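Chapter 7
Chores and Machines: How Far Along Are We?

By the end of this chapter you should be able to:
explain why assembly is harder for a machine than lifting or carrying
tell a repeated task from a varied one
read a success rate and say what it leaves out

7.1 Putting furniture together

Most people can build a small table from a kit with the instruction sheet open beside them. They hold one part steady, bring up the next, feel when it seats, and push. A machine has to do all of this with motors and sensors, and each step can go wrong in its own way. A leg may enter its socket at a slight angle. A frame may shift when it is pressed.

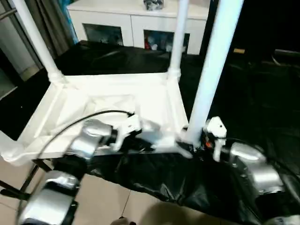 Can a robot put together a piece of furniture by itself? Under controlled conditions some can, but they are slow, and a person usually has to step in when a part slips or jams.

In this book a trial means one attempt at a task from start to finish. The Fomberg workshop study, which we return to in Section 7.4, ran 253 trials of a single assembly job. Its authors, Kanako Honda and Benedikt Schmieder, recorded every failure by the step at which it happened. Joining parts caused more failures than picking them up.

Two arms help with joining. One can brace the work while the other brings force to bear. The cost is that both arms now share the same small space, and the control program must keep them from pulling against each other.
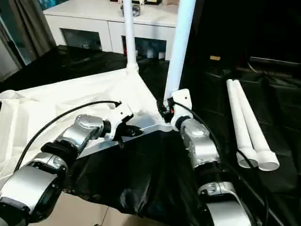
Figure 7.2 Two grippers holding a white frame, one on the metal bar and one at the base of the thick pole.

7.2 The shop floor and the home

A factory can be arranged to suit its machines. At the Vasseur plant, one station fits up to 600 brackets in a shift, and every bracket arrives in the same position. Homes offer no such help. Floors are uneven, lighting changes by the hour, and the next chore may be nothing like the last. A method that works on the factory line may need a great deal of new training before it copes with a kitchen or a spare bedroom.
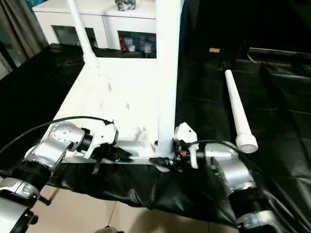 Michalis Tsoukalas objects that this comparison is unfair to the home robot, as a household would gladly accept a machine that took all night over a job, so long as the job was finished by 7 a.m. Speed, he argues, matters far less there than being able to leave the machine alone.

Keep his objection in mind as you read Section 7.3, where we look at what a success rate of 70 percent would mean to a family and to a plant manager.

Key terms: trial, bracing, success rate, intervention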